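ドレルホルム公開実演

ドレルホルム公開実演(ドレルホルムこうかいじつえん)は、ムレック(Mureck)にある作業棟ドレルホルム(Drellholm)で毎年5月に開かれる、ロボットによる電子機器の分解・組立を題材とした見学行事である。主催はロボット応用の開発を手がけるリトダーレ(Litoddale)で、治具の設計はベイエネ(Beyene)が受け持つ。家電や産業機械の展示会とは趣が異なり、ふだんの作業台をそのまま見せるところに大きな魅力がある。

概要

もとは取引先向けの内覧として始まり、のちに一般にも開かれた。直近の回の来場者は471人で、そのうち332人が事前申込による見学だった。残りは当日の来場で、近隣の工業系の学生や、自作パソコンの愛好家が多かったという。午前と午後の2部制をとり、各回の前に短い説明がある。説明は作業台の前で行われ、スライドは使われない。

実演の内容

中心となる演目は、デスクトップ型コンピューターの分解と再組立である。タワー型の筐体を横に寝かせ、側板を外した状態から始まる。2本指のグリッパーを備えたロボットアームが内部の部品をつかみ、持ち上げ、決められた場所へ運ぶ。文字で書けばこれだけのことだが、目の前で見ると実に面白い。指先が部品の縁にかかる直前にわずかに速度を落とすところなど、何度見ても飽きないのである。

コンピューターの内部は、ロボットにとってかなり手ごわい作業場といえる。ケーブルは一本ごとに曲がり方が違い、前の回とまったく同じ位置に戻ることはまずない。部品同士の隙間も狭く、指を開く余地を先に考えておかなければ、つかんだあとに放せなくなる。リトダーレの説明では、部品をつかむ動作そのものよりも、どの向きから近づくかを決める部分に開発の時間が費やされている。
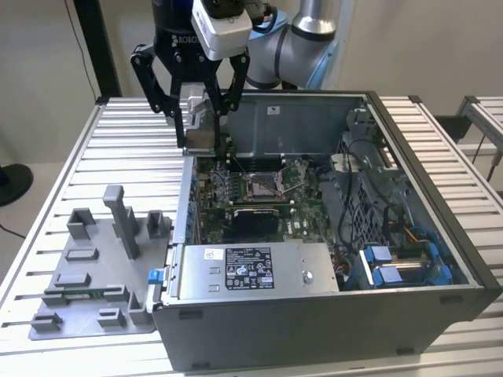 近づく向きの次に問題となるのが、つかんだあとの姿勢の保ち方である。四角い金属部品は2本の指で挟みやすい反面、重心から外れた位置を持つと傾きやすい。実演ではあえて持つ位置をずらした試行も行われ、傾きを読み取って持ち直す様子が披露される。持ち直しに成功すると客席から拍手が起こり、失敗した場合も動作の記録がその場で画面に映されるため、見学者は原因を一緒に考えることができる。この時間を目当てに毎年通う人もいるほどだ。

治具

小さな基板などを置くための治具は、3Dプリンターで製作されている。ベイエネが担当するようになってからは、板の上にブロックや溝を組み合わせる方式が採られ、扱う部品に応じて造形をやり直している。来場者には過去の試作品が配られることもあり、角の丸め方や溝の深さを見比べる人の列が絶えない。初期の試作品は部品の収まりがきつく、アームが引き抜こうとすると治具ごと浮いてしまった。現在のものは入口側に傾斜がつけられ、多少ずれて置かれても所定の位置へ滑り込む。地味な改良だが、連続運転での安定に大きく貢献した。

作業台

作業台にはアルミニウムの形材が並べて使われている。溝を利用して治具や器具の位置を変えられるため、演目の入れ替えが早い。午前の部と午後の部とで配置が変わることもあり、両方を見学する来場者も少なくない。

見学と体験

実演のあとには、来場者が操作卓からグリッパーの開閉を試す時間が設けられる。教材には樹脂製のブロックが使われ、小学生でも参加できる。ブロックを100個用意して積み上げの高さを競う催しは特に人気が高く、大人のほうが夢中になる光景も珍しくない。

質疑の時間は長めにとられている。よく出る質問は、ねじの扱い、ケーブルの抜き差し、古い機種への対応の三つである。ねじについては専用の工具を用いる別の演目があり、年によって公開の有無が異なる。

関連項目

産業用ロボット
エンドエフェクター
治具
電子機器の再資源化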